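Food and Drink > Restaurants > Defunct restaurants

By Anouk Wouters
31/05/2022

Robles was a family-run restaurant and roasting house in the harbor town of Dorkeck. It was known for slow-roasted lamb, salt cod stew and a bread oven that also supplied several nearby cafes. It was founded by Inmaculada Segura and Fulgencio Esteban, who ran it together until Esteban retired. The restaurant closed after a dispute over the lease on its building. Its name is still used for a line of jarred sauces sold in local grocery stores.

Origins

Segura and Esteban met while working in the kitchen of the Omel, a railway hotel on the inland side of town. Segura was in charge of bread and pastry, and Esteban worked the grill. When the hotel cut back its dining service, the two rented a former chandlery on Quay Street and bought the hotel's old ovens at auction. The name came from the village where Segura's grandparents had farmed.

The first dining room had nine tables and no printed menu. Dishes were written on a slate by the door and wiped off as they sold out. Most of the early customers were dock workers and clerks from the customs office, who came for a fixed lunch of soup, a roast and coffee. Dinner was added in the second year, at first only in the summer.

Expansion

The restaurant took over the ground floor of the house next door when its owner moved away, and the wall between the two buildings was opened up. A larger kitchen was put in at the back, facing the yard. After the work was finished, Robles could seat 215 people in four rooms, which made it the largest restaurant in the harbor district.

Juraj Kuruc joined as head chef during this period. He kept the lamb and the cod but shortened the rest of the menu, and he moved the roasting to the early morning so that the bread oven could use the leftover heat. Kuruc also introduced the smoked eel plate, which stayed on the menu until the end and was often ordered by people who had come in only for a drink. 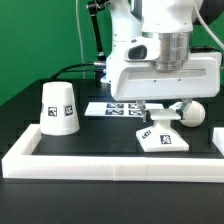 Bread sales grew into a separate part of the business. A side window on Mill Lane sold loaves and flat pies from early morning, and two cafes on the market square took daily deliveries. The bakery had its own staff and kept its own accounts, and in slow winters it brought in more money than the dining rooms.

Menu

The lamb shoulder was rubbed with garlic, vinegar and dried thyme and roasted overnight in covered clay dishes. It was served on the bone with white beans. The cod stew was made with potatoes, sweet peppers and a thick tomato base, and it was normally offered on the two days after a fish delivery. Segura did not allow either dish to be reheated for a second service, and unsold portions went to the staff meal.

Desserts were few. The best known was an almond tart with a thin layer of quince paste under the filling. A baked custard and a rice pudding were offered in turn. The wine list was short and drawn mostly from small growers, although a house red sold by the jug made up the bulk of orders.

Ownership and closure

Esteban retired because of poor health and sold his share to Abilio Pacheco, who had managed the dining rooms for almost nine years. Pacheco and Segura continued as equal partners. The building itself had never belonged to the restaurant, and it changed hands when the original landlord's heirs sold it to Vekano, a property company that owned much of the quay.

Vekano proposed a shorter lease at a higher rent and asked that the Mill Lane rooms be returned for use as shops. The partners argued that the kitchen could not operate without them, as the ovens and the cold store were on that side. Talks went on for most of a year and ended without agreement. Robles served its last dinner in December, and the ovens were taken out the following week.

The closure drew letters to the town paper, and a petition asked for the building's front to be protected. The tiled entrance and the painted sign above it were kept. The dining rooms were later divided into smaller units.

Later use of the name

Segura kept the rights to the name. She began selling the restaurant's tomato base and pepper sauce in jars from a rented kitchen outside town. Kuruc returned to the Omel, which had reopened under new management, and put a version of the lamb on its menu under a different name. Pacheco opened a wine bar on the market square, where the almond tart is sold by the slice.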